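**Re: [cell-upkeep] Right arm lets go of long bars**

20th September

Védís Briem wrote:

> Has anyone got the two-arm spelling cell to behave after a finger change? We swapped the fingers on ours, ran the Cultum calibration as it comes out of the box, and now the right arm closes a shade to one side of every bar. The short ones come along anyway. The long ones swing round like a weathervane and get put down at whatever angle they fancy. Force is at 600 on Jostau's scale, because that's what the sheet says. Before I start taking things apart, what would you look at first?

Védís,

The sheet. Put it in a drawer.

We changed fingers on ours last week and I've spent more time since with pink bars than is good for a grown man. 600 is a number for metal parts. On painted bars it only makes the fingers flex, and a flexed finger grips at the tip and nowhere else. I went down to 150 and the swinging mostly went away. Piras on the night shift swears by 100, but he also swears by instant soup. 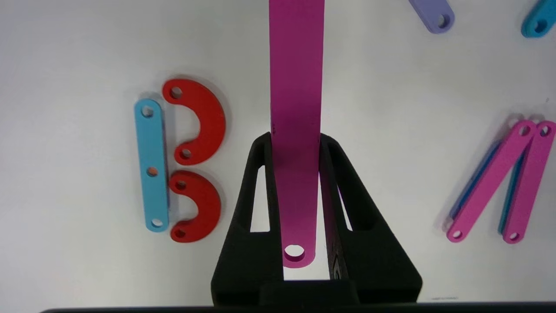

Next, where you take hold. The default pick point is the middle of the bar, fine on paper, but if your wrist camera offset is out you'll be chasing the middle all afternoon. Clamp one bar upright, jog the wrist round a half turn and see whether the bar stays put between the fingers in the camera view. If it wanders, redo the offset before you touch anything else. I did it in the other order and had the pleasure of doing it all twice.

The other thing that caught me was overlaps. Our pieces start out lying on top of one another and the picker goes by colour, so a strip of teal showing beside a pink bar gets counted as part of the pink bar, and the centre slides over to one side. Sounds rather like your complaint.

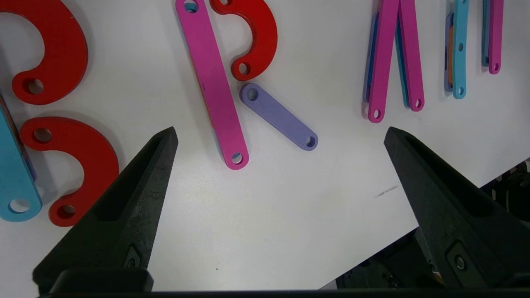
*Wrist view over the pile. Note the teal and blue edges under the pink bars.*

Setting 676 in the vision file is the edge margin. Ours was left at whatever Prevley shipped it with. Tighten it a notch at a time and save a copy first, as the undo button is purely ornamental.

For a test word we use BRAIN, which somebody thought was funny when the cell was commissioned and which we're now stuck with. It's a decent one though, as you get curved pieces at the front and the N at the far end, where the right arm has to do some proper work. 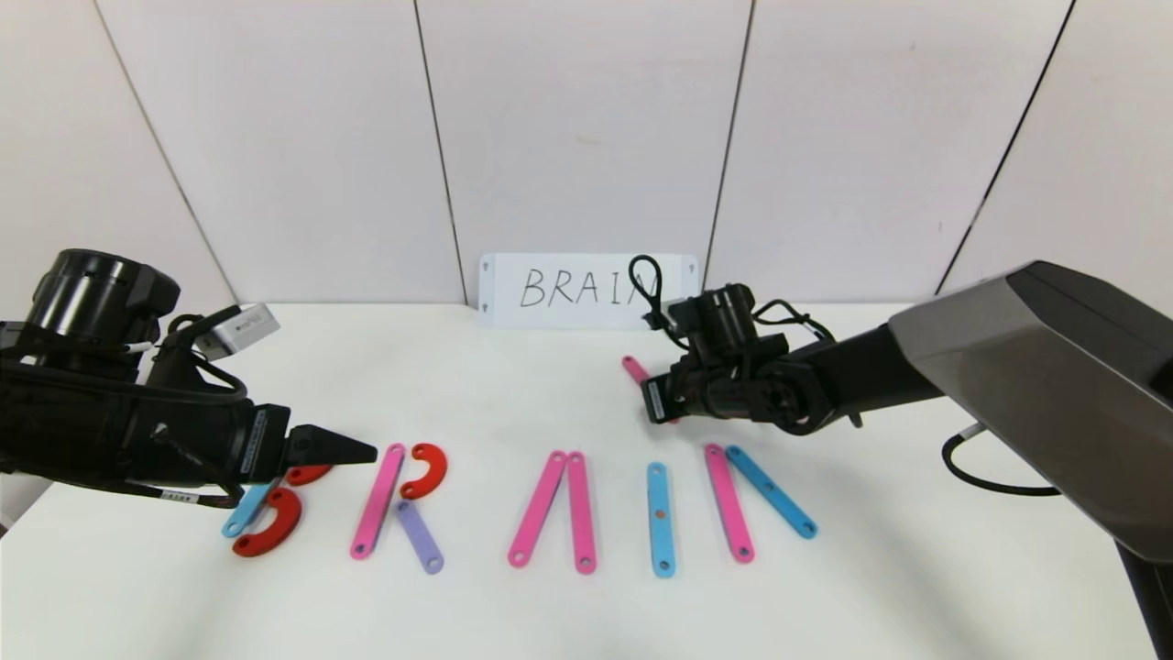

Do check your cables while you're at it. The loop over the right gripper wants enough slack for a full wrist turn and no more. Mine had been tied back by someone tidy, and near the end of its travel it tugged the wrist over by a hair. I spent a day blaming the calibration for that. Cut the tie, turn the wrist by hand with the power off, then tie it again where it wants to sit.

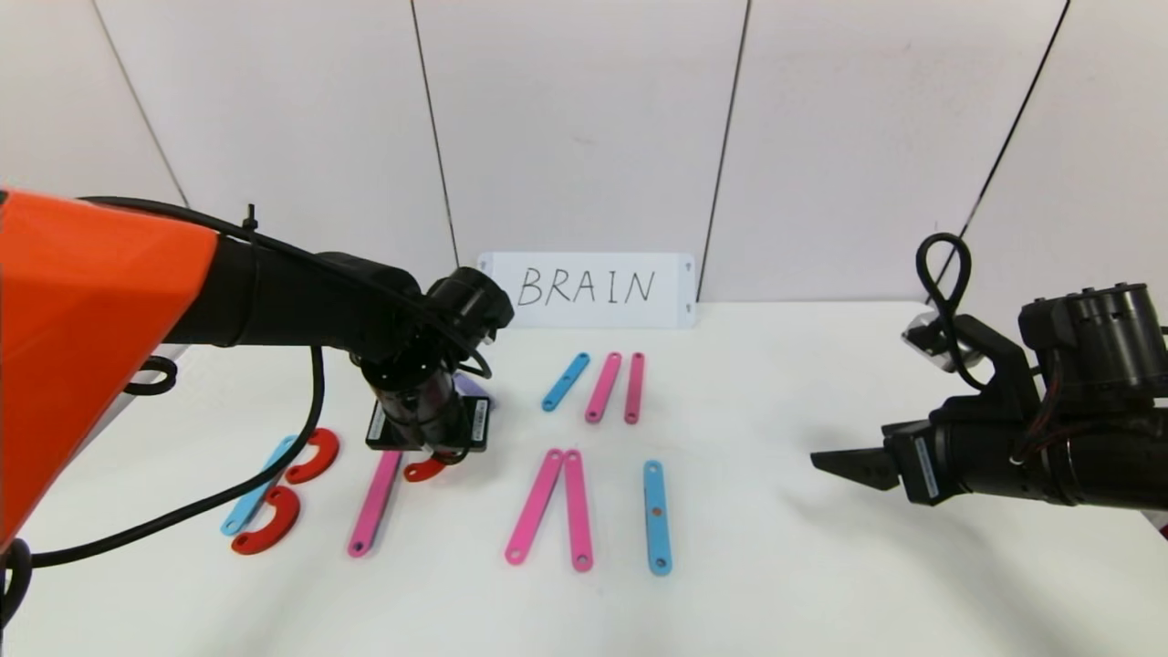 I'd also run each arm by itself before letting them share the table. If the left one places cleanly and the right one doesn't, you've at least halved the number of things to swear at.

Write back with your offset figures if none of that helps. I'm away for the first part of October, but the list will still be here, and Piras has opinions.

Ravindran Kamath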